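The Empty Bottle Project at Prillholm
Gallery and notes, updated in September

Hello and welcome to the bottle page! If you have been anywhere near the Prillholm workshop lately you will have seen bags of clear plastic bottles hanging off every hook by the back door. They are all going to be planters, and we are having a wonderful time with them.

The plan is simple. We want 50 bottles turned into hanging herb planters for the long wall at Hercombe, where the sun comes in from lunchtime until the end of the day and not much grows except dandelions. Marleny Quintero drew up the wall on squared paper, with basil and parsley at hand height and the mint way off in its own corner (anyone who has grown mint will understand). Her drawing is pinned by the sink if you want to see where your bottle is going to live.

What we have been doing, from the start

The first bags
Noemí Valdovinos put a note through the doors on Cervantes Street asking for empties, and the first bags showed up before supper. We took everything: soda, water, a few enormous juice bottles that won't fit the wall but are going to make great cloches for the lettuces.

Rinsing
One cup of warm water in the bottle, hand over the mouth, a good hard shake, and pour it out. Then again until it runs clear. Cola is stickier than you'd think, and ants love it.

Labels, on or off?
We argued about this one for a whole afternoon! Hajar wants every label off so you can see the roots. Rochelle likes the red ones and thinks the wall will look cheerful with a few left on. We are leaving some on along the top row and we'll see how the sun treats them. For the rest, slit the label down the glue line and peel slowly. Whatever glue is left comes off with cooking oil and a rag.

Neck rings
When you twist off a cap, a little plastic ring stays behind on the neck. For the planters we leave it where it is, and it turns out handy: the hanging cord sits snugly under it. Love a part that does a job for free.

Sorting
Every bottle gets rolled between the palms and checked for dents and splits. Good ones go in a box for cutting. Squashed ones go in the recycling sack for the next pickup. Shallow boxes work much better than deep ones, by the way. You can see the whole bottle at once and you don't have to dig.

Cutting day
Wumpini Quansah ran this table, and what a pleasure it was to watch. She marks the window with a wax pencil, starts the hole with an awl and does the rest with small curved scissors. A strip of cloth tape goes over the cut edge so little fingers don't get scratched. Grown-ups only on the awl, please.

Drainage
We tried two holes in the underside and the soil stayed soggy. With 3 it drained nicely. The bumpy bottoms on soda bottles hold small pools between the feet, so put each hole in a low spot and test over the sink before you fill.

Soil and seedlings
Potting mix with a handful of perlite stirred through. The kids from Skolura grew the basil on their classroom windowsill and carried it over in egg cartons, and oh, the smell when they came in the door!

Still wanted
Garden twine, old wax pencils, and more clear bottles in the half-liter to two-liter range. Green ones are welcome too, though they'll go toward the wind spinners we are planning next. Please rinse at home if you can and keep the caps separate. Hajar has a jar for caps on the windowsill and big ideas for a mosaic.

Drop-off is at the side door any time after 9 a.m. If the door is locked, tie the bag to the rail.

The newest picture is from the sorting stage: two empty Coca-Cola bottles with their red labels still on and red rings at the neck, one lying on the tabletop and one in the shallow gray box. The second has RECICLAME running down its label, so it seems to be rooting for us.

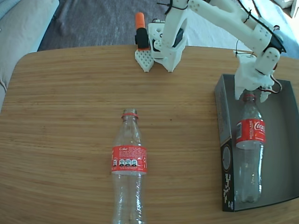
How do I keep soil from washing out of a bottle planter?

Lay a piece of coffee filter or old cotton cloth over the drainage holes before you add the potting mix. Water slowly, a little at a time, and stop when you see the first drips underneath.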